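Skultaris puts a price on the wrist view

Posted 3rd December

The Skultaris kit ships in a case the size of a toolbox and contains a wide-angle wrist camera, a clamp ring, a capture unit, a cable set and a license for the recording software. Milagros Tello runs product engineering for it. She came to Skultaris from Bondham, where she worked on cable harnesses for packaging lines, and she talks about connectors with more interest than most people in her position talk about software.

We spoke over two calls, the first in October while the current firmware was still in testing, the second after release. She had asked for the questions in advance and answered them mostly in order.

The kit is sold to small teams that need manipulation data and do not want to build a rig. It mounts behind the fingers of a gripper, either one on an arm or one held by hand, and records what the gripper faces. Video, gripper opening and inertial data go to one file with one clock. The buyer gets the file format documentation and a set of conversion scripts. Training is left to the buyer.

"We get asked for a model about once per sales call," Tello said. "We don't have one. We sell a camera, a clock and a file. If the clock is off, nothing you train on it will be any good, so that is where the engineering went."

The base price is 936 dollars for a single unit. A second unit for two-handed work costs less because the capture unit is shared, but she would not give the figure, which depends on the mount. Lead time is 4 weeks for the standard clamp ring and longer for anything machined to order.

On the lens, I asked why Skultaris stayed with a full circular fisheye when several competing kits crop to a rectangle. The cropped picture is easier to look at and takes less storage.

"Cropping is a decision you can make afterward," she said. "You can't uncrop. When the gripper closes in on an object, the object fills the middle of the view and the only thing that tells you where you are is the outer ring. Table edge, wall, floor. If you cut that off, tracking has very little to hold on to at the exact time it matters."

The unused corners of the sensor compress to almost nothing, she added, so the storage argument is weaker than it looks on a data sheet. She does concede the viewing problem. New operators reviewing their own recordings tend to think the mount has slipped. The software has a flattened preview for them, but the stored file stays as it came off the sensor.

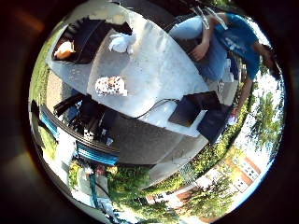 Outdoor recording was not in the original specification. The first customer to ask for it was Yupanqui, a contract data firm, and the request came with a list of failures from indoor-tuned units: exposure hunting, lost tracking over plain surfaces, clipped highlights. Tello treats the pale tabletop as the useful test. It is light gray, it takes up the center of the view, and there is a crumpled white cloth on it, so a meter that averages the middle will pull exposure one way while the nearly white sky out at the rim pulls it the other. Then there is the flat black device toward the lower right, with its thin cable, which needs the opposite treatment. "White cloth on pale gray is hard," she said. "I care about whether the folds hold. If the folds go, the policy has no edge to aim for. The sky I will give away. You are not going to pick up the sky."

The firmware now weights exposure by radius. The inner zone, where the fingers meet the object, counts for most of the metering, and the outer zone is allowed to clip. The weighting is adjustable, though Tello suggests leaving it alone until there is a reason. Previous firmware metered the full circle evenly, and she describes that as a mistake her group took too long to see, having tested in a room with ceiling panels and blinds.

Tracking changed as well. The estimator used to draw features from anywhere it found contrast. Outdoors that meant foliage, which has plenty of contrast and moves whenever there is wind. The current version scores features on how well they agree with the inertial data and drops those that drift. Brickwork, window frames and furniture legs score well. Leaves do not.

"It was a simple change and it did more than the two complicated ones we tried before it," she said. She declined to describe the complicated ones.

I asked what still fails. She had a list ready and read from it. Direct sun in the lens leaves a flare that the software flags but cannot remove. Rain is outside the rating. Fast wrist rotation, above what a person does when folding or wiping, blurs the outer ring enough that the estimator falls back on inertial data alone, and after a second or so of that the position is not worth keeping. The file marks those spans. Whether to discard the whole episode is up to the customer, and customers differ.

Heat was the other item. The camera body has no fan. In an enclosed fixture, or clamped to a dark metal gripper in summer, it reaches its limit and drops the frame rate. Bench tests with the standard clamp gave 38 minutes of continuous recording at the top setting before the first drop. With short pauses between episodes, which is how most operators work anyway, the limit was not reached in a morning's session. A ring with cooling fins is in prototype.

The cable is where her background shows. The connector at the wrist locks with a quarter turn and exits to the side, and the strain relief is longer than anything else on the unit. Customers have complained about the length. She is keeping it.

"Every wrist camera I have taken apart after a return had the same fault," she said. "The lens was fine, the board was fine, the wire was broken where it leaves the housing. So ours is ugly there. I can live with that."

Stiredside, which resells the kit and handles repairs under contract, keeps a stock of the cable sets and will swap one without the rest of the unit. Skultaris publishes the pinout, and a customer with a crimp tool can make their own, although doing so voids the warranty on the cable and nothing else. I thought that was generous and said so. Tello said it was cheaper than arguing.

We spent some time on calibration, which is the part of the product I have the most reservations about. Each unit leaves with a calibration file tied to its serial number. Removing the lens cover does not affect it. Removing the lens does, and so, slightly, does a hard knock. The check takes 8 minutes with the printed target supplied in the case. It has to be done by hand, the target has to be flat, and the software does not insist on it. On the unit we had for review, it was possible to record for days without being reminded.

Tello accepted the point. A prompt is planned that will appear after any impact over a threshold. She was against a fixed schedule on the grounds that people click past those.

"If it asks every morning, it becomes a button," she said. "I want it to ask when there is something to ask about."

Privacy handling is limited. A lens this wide takes in whoever is standing at the work surface and a good deal of whatever is behind them. The software has a face-blurring pass that runs on export. It is off by default, and Tello thinks the default should change, though that decision is not hers alone. Yupanqui runs it on every file before delivery. The pass roughly doubles export time on the laptop we used.

The file format drew fewer complaints from me than I had expected. Episodes are split by a button on the capture unit or by gripper state, the index is plain text, and a damaged file can be read up to the point of damage. The conversion scripts ran without changes on two of our machines and needed a library update on a third. There is no cloud account. The license check is done once, at installation, and the kit will run without a network after that.

Asked what she would build differently, Tello went back to the clamp ring. It comes in two diameters with a rubber insert, and the insert creeps under load. Over a long day the camera can rotate by a small amount, too little to see and enough to upset the calibration between lens and fingers. The replacement has a keyed slot and a set screw. It will fit existing units and be sold separately at first, then included with new orders once the old rings are used up.

She could not give a date for that. The screw has been specified twice already, she said, and the supplier for the first one stopped making it.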